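I have slept in the same gray T-shirt since college, so I was maybe not the obvious person to spend a morning talking about nightwear. But a friend gave me a Tralletti robe last winter and I wore it to take out the trash, to answer the door and, once, to the pharmacy. I got curious about who makes a robe like that. So I wrote to them, and the woman who runs the pattern room wrote back the same day and told me to come by before lunch. She asked me to leave her name out ("my mother will frame it"), so she's just the patternmaker from here on.

Tralletti has its workroom on the second floor of a brick building in Getmont, over a shop that sells buttons and zippers. She met me on the stairs with a tape measure around her neck and a cup of coffee she never drank.

She started out in bridal. "Eight years of bridal," she told me. "Everybody cries. I wanted to make something people put on when they're done crying." Her first robe was for herself, cut from a bedsheet, and she still has it. The sleeves were too wide and went straight into the dishwater every night, so the second one had a cuff that buttons back. That cuff is still on every robe they sell. I had been wearing mine unbuttoned this whole time!

I asked what people get wrong when they buy a robe, and she put down the coffee.

"Length," she said. "They buy it too long because it looks fancy on the hanger. Then they go down the stairs in it." She likes a hem that lands mid-calf, and she likes the belt loops set a bit higher than your real waist, so the belt doesn't slide down when you sit. She also has strong feelings about pockets. They go on the front, they're deep, and the opening is on a slant. "A side-seam pocket on a robe is a pocket for dropping your phone out of."

We got into fabric after that, and I could barely keep up. Their main robe is a cotton waffle, woven for them by Kundcombe, and it comes in preshrunk. She washes a piece of every new roll anyway, with hot water and a rough dryer cycle, and measures it before and after. If it pulls in too much the whole roll goes back. (She said this with some pleasure.) The summer robe is a plain cotton lawn, which is much lighter and, she admits, wrinkles if you look at it.
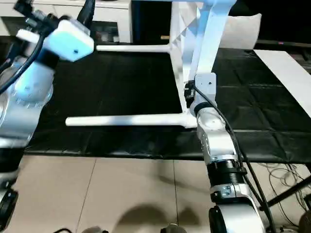

So which one should you get if you're only going to own one robe? The waffle, she says, in your regular size, because it dries fast after a shower and still layers over pajamas when the weather turns cold.

What about silk? She made a face. "I love silk. I own silk. But I don't make oatmeal in silk." They did a small run of silk robes back in 2000, when the company was new, and most of them came back for repairs at the underarm seam. She fixed every one by hand and talked the owners out of doing it again. They've stuck to cotton ever since, plus a brushed flannel that comes out each November and sells out before I ever remember to look for it.

The flannel has its own pattern, number 209, and she pulled it off the rack to show me how different the shoulder is. Flannel is thicker, so the armhole has to drop and the collar has to lose a little width or it stands up around your ears -- "like a vampire," she said, flapping it at me. It took her 10 tries to get that collar to lie down. The earlier ones are all hanging on the same hook, with notes on them in pencil. One of them just says NO.

I wanted to know about sizing too, as I'm short and most robes make me look like I'm hiding from someone. She said they used to cut one size and call it done, the way a lot of robe makers do. Then a customer from a store called Wong, which carries their line, sent back a note saying she had to roll the sleeves four times. "Four times! That's a doughnut on your wrist." Now there are petite and tall cuts, and the petite one is shorter in the sleeve and in the back of the neck, where I never would have thought to look.

Before I left she had me stand up, turned my cuffs back and buttoned them for me, and then frowned at my belt. I'd been tying it in a double knot. "A half bow," she said. "You want to be able to get out of it with one hand." She's got a point there -- I've cut myself out of that thing with kitchen scissors.

Care notes, as I scribbled them down: warm wash, no fabric softener on the waffle, shake it out hard before it dries, and hang it by the loop at the neck. The flannel gets washed inside out. The new flannel color is a dark green, and she let me try on the sample. I've put my name on the list for a petite.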